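Search this site Search Go
Menu

Unit 6: Stairs, beams and light in converted buildings
Course handout, Building Interiors 2
Kamonchanok Thepsuriya
Posted in December

Read this before the tutorial and bring a scale ruler. The first half covers stairs, the second covers ceilings and artificial light. You will need both for the Imel Street drawings.

1. Terms you should already have

A string (North American books say stringer, and so do many of ours now) is the sloping member that carries the treads on each side. A closed string hides the ends of the treads. A cut string is notched so the treads sit on top of it and the profile shows from the side. A carriage is an extra support under the middle of a wide flight.

The going is the horizontal distance from one nosing to the next. The rise is the vertical distance from the top of one tread to the top of the next. Students mix up going and tread depth every year. Tread depth includes the overhang of the nosing and going does not. If you dimension one and label it as the other, your flight will come out the wrong length on plan and you will lose the marks for the section as well.

The soffit is the underside. It may be lined with plasterboard or boards, or left open so you see the backs of the treads and risers.

2. The underside of a stair

Most drawings treat a stair as something seen from above. In a converted warehouse or shopfront, people often spend more time below it than on it. The space under a flight ends up as a desk, a store or a passage, and the soffit becomes part of that room's ceiling.

Three things follow for your drawings. First, show the soffit on the reflected ceiling plan. It is a sloping surface, so mark its low end and its high end with levels. Second, mark the line where headroom drops below a comfortable standing height, even if the room underneath is only for storage. Third, say what the finish is. "As existing" is acceptable only if your survey notes record what exists.

Colour has a strong effect on a sloping soffit. Dark timber between pale strings reads as a set of separate bars, and the slope is obvious. Paint everything the same and the slope tends to merge with the wall behind. Neither is wrong. Decide which one you want and be ready to explain the choice at the review. 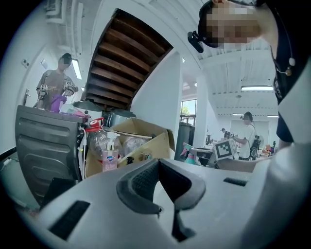
Posts and pillars need the same attention. A square pillar standing clear of the walls will be read as structure whether it carries load or not. Do not assume. On the Phromma building the class of two years ago drew a central pillar out of their scheme and found at the site visit that it held up the end of a main beam. The engineer's report was in the folder the whole time.

3. Exposed beams

Where beams are left visible, the ceiling height has two values, one to the underside of the beam and one to the underside of the boards or lining between beams. Give both. If you give one, label it.

Worked spacing problem. A room is 5 m long and has 6 beams at equal centres, with the first and last beam centred on the end walls. Six beams make five gaps, so the spacing is 1 m. The common error is to divide by six. Set out the gaps first and number them on your sketch.

Painting beams and lining the same white keeps a low room brighter and makes later patching easier. Clear-finished beams show every old bolt hole. The client may like that, so ask.

4. Linear fittings

Long fluorescent fittings are still common in workrooms, and you will survey plenty of them. Record the length of the fitting, its mounting height, its direction relative to the beams and whether it has a diffuser. Fittings parallel to the beams can sit up between them. Fittings that cross the beams must hang below or be broken into shorter runs.

Check for shadow under the stair. One line of fittings on the open side of a room leaves the area below the flight much darker than the rest, and the drawing will not tell you so. Take a light reading at bench height in both places. On the Zesstead survey sheet there is a column for this and it should not come back blank.

Bare tubes also cause glare for anyone looking up, which includes people coming down the stairs. Stand on the landing and look along the fitting before you write that the lighting is adequate.

5. For the tutorial

Draw a section through the stair at 1:20, showing strings, treads and soffit finish. Draw the reflected ceiling plan at 1:50, with beams, fittings and the sloping soffit levels. Write up to 766 words on one change you would make to the space below the flight and what it would do to the light.

Uthai Phromma will take the second tutorial group. Hand drawings are fine for the section. The ceiling plan must be to scale and legible when photocopied. Put your name on every sheet.

Related items
Unit 3: Measuring an existing room
Unit 5: Floors and thresholds
Starkavance site visit: what to bring
Survey sheet (Zesstead)
Imel Street drawing list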